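What I Wanted from the Open Day

By Unnur Laxdal

April 2020

In December I went to the open day of the robotics laboratory at Plinport. I had a free afternoon, and my colleague Themba Hendricks had two places on the list. We both work in kitchens, he as a manager and I as the person who washes and dries for a school of 730 children, so the invitation said that the demonstration would be "of special interest" to us. I would like to explain why it was, and also why I went home a little angry.

The task was to put things into a dish rack. The team call their project Midari, and a young engineer from it spoke to us for half an hour before the arms moved. He spoke well. He said that a cup is a difficult object, and I believed him. It has an inside and an outside, it rolls, and a person who puts it away has already decided how to hold it before touching it. I have put away cups for 31 years and I had never thought about this. For that sentence alone I was glad that I had come.

Then we watched. There were two arms at the table, and the visitors stood in a half circle and became silent, as people do in a church they do not belong to. The movement was slow. A man behind me whispered that his daughter was faster, and his friend laughed. I did not find it funny. I was slow also, in my first week, and my first supervisor was not patient. 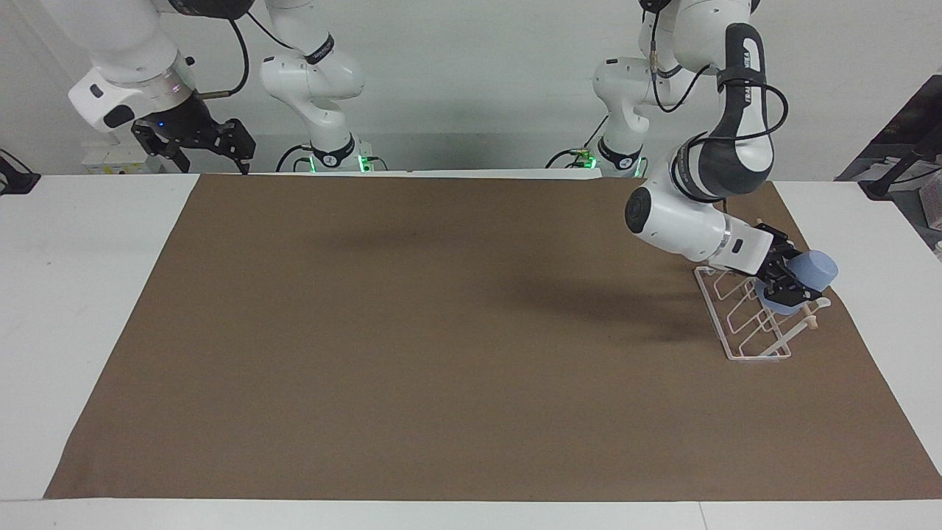
My difficulty is with what was said afterwards. A guest from a company called Sandhu, who sell equipment to large kitchens, stood up and told us that work of this kind is "simple and unwanted", and that machines would soon free us from it. He looked at Themba when he said it, I suppose because Themba wore a jacket. Nothing in the demonstration supported the word simple. We had just heard from the engineer how much study is needed for one cup. How can the same movement be a hard problem when a laboratory does it, and a simple one when I do it?

I do not think that the engineers hold this opinion. When I asked one of them how they choose the position for the fingers, she asked me how I would do it, and she wrote down my answer. We spoke about wet handles and about cups which keep water in the foot when you turn them over. She did not know about the foot. It was the best conversation of the day, and it lasted perhaps as long as it takes to drink a coffee.

So my proposal is a modest one. Laboratories who open their doors should invite people from the trade to speak as well as to stand and look. Give us 4 minutes with a microphone before the company has its turn. In our kitchen we once received a drying machine, the Ilen, which was chosen by persons who had never stacked a tray, and for 3 winters we carried the trays around it. I would not like to see the same mistake with arms.

Themba does not agree with me completely. He says that I heard an insult where there was only a salesman, and that I should be happy if a machine takes the evening shift, when my hands hurt. He is right about the hands. I would give the evening shift away tomorrow. But I would like to be asked which part of my work I want to give, and I have told the laboratory this in a letter. They have answered politely that there will be another open day, and that I may bring my own cups.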